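OK, a few people asked how it's going at work since the robots came in, so here's a thread. I'm on the packing side at Tuvell, the Kaltar building, second shift. Long one, sorry!

1/ We got the first arm in February. The big meeting beforehand was all slides and bagels, and everybody came out of it asking the same thing — are we getting cut? Answer so far is no. We did lose one shift slot that was already open, and they never posted it again.

2/ What changed for me is my hands. I used to close 647 boxes on a heavy night and go home with my wrists on fire. The Clegg line does the closing now and I feed it and fix it. Wrists are great. Feet are worse, I walk all night.

3/ Also it's quieter, in a weird way. The machine is loud but we used to stand shoulder to shoulder and talk, and now there's one of us per station. I miss the gossip more than I thought I would.

4/ Training was 35 hours, paid, and I liked it a lot more than I expected to (I barely passed shop class). They started us on Flodo, the software that tells the arm where to go. Two of the older guys took to it faster than the kids did, which made my whole week.

5/ The pay thing. If you sign off on all the modules you get a bump, but it's 51 cents. For fixing a robot. We're talking to them about that one.

6/ Somebody asked if I'm scared of it. Nope, mostly I get annoyed. It stops for a crooked label and 199 other reasons, and every one of them ends up being my walk across the floor.

7/ My favorite part of the job now is grip setup, and I'd do it all night if they let me. You start with the two black fingers spread wide over bare tabletop, nothing between them, and look at how the tips sit against the wood before you ever give them a box. Pale wood is nice for it — the black edges stand right out.
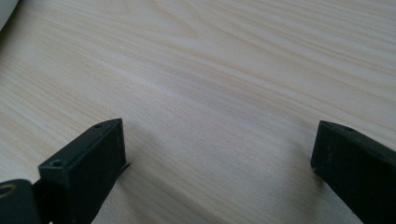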